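July 10, 2022
By Kalliopi Kyriakidis

We use cookies to remember your settings. Read our cookie policy.

Clarer hand-held grippers, five weeks in

I've been putting off this review because I kept changing my mind about the Clarer set! You get two hand-held grippers, a marker block for the top of each one, a harness, and a login for the software that turns your hand movements into something a robot arm can copy. Ours cost $2,869 for the pair, and Barış Kocabaş (he does our ordering) still brings that number up at lunch.

First, the good stuff. Setup took me 42 minutes on the first try, and most of that was me fighting with the harness straps. The grips feel solid, the fingers close smoothly, and I could pick up a spoon on my second go – I'm pretty clumsy, so that says a lot. Līga Sproģis had it down in no time and now does the neatest recordings of any of us.

The software is where I get grumpy. It drops a session if you turn one block away for too long, and the warning is a tiny gray line I missed all of my first morning. Support did write back the same day, which was nice of them, but the fix is promised for October.

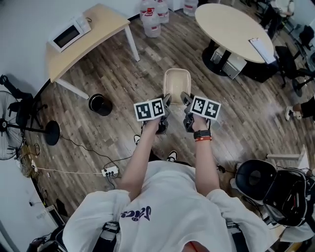 My other gripe is comfort. The harness is fine for short runs, but after an hour my shoulders want out, and I'd love a softer strap (the Grirkell one I tried last year was much kinder). The trigger could be lighter too.

Would I buy it again? Yeah, I think so, if you have more than one person to share the recording with. Working alone, I'd wait for the update. Four stars out of 5 from me.

Related
Grirkell harness: a second look
Picking a first robot arm on a budget
Gullura starter kit review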